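Filed under: Workshop notes / Tables & common areas

Tuesday, December 23, 2025

Third go at the question of why the round tables in the hallway never stay clear. The Wuritz plan says people leave wrappers because there is nowhere to put them, so you add a small bin and the problem goes away. I don't buy it. We tried the Dultine tabletop bin for 8 days and got the same crumbs and packets, plus a bin that had to be emptied.

My own guess is that the things we put out on purpose are half the trouble. Once a card holder and a booklet live on a table, it reads as a table for stuff, and a wrapper more or less blends in. No proof yet. Lavoie's leaflet claims "100 percent clear surfaces" after one week with their tray, and I would like to see who was checking, and at what hour.

Table as found before today's wipe-down:

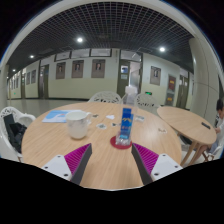 Photo: workshop notebook, hallway tables

Paper and wrappers on both sides of the clear container, and the mug still out. The red coaster is under the card container, where it protects the wood from a piece of plastic. Put it under the mug if we're keeping it at all. Booklet should go on the wall or in the trash – I have never seen anyone pick it up.

Wiped down with the Pralteck spray, the diluted one. It does no better than a damp cloth as far as I can tell, and it leaves a drag on the wood.

To try: one table with nothing on it until February, the other left as it is. Same wipe time for both. If they come out equal I'll drop the theory.

Comments (3)

benchrat7: You'll get mugs on the bare one by lunch. People like an empty table.

m_ott: Please keep the card holder somewhere, visitors do read it.

tallstool: Agree on the spray. Went back to dish soap and water on our side and it's fine.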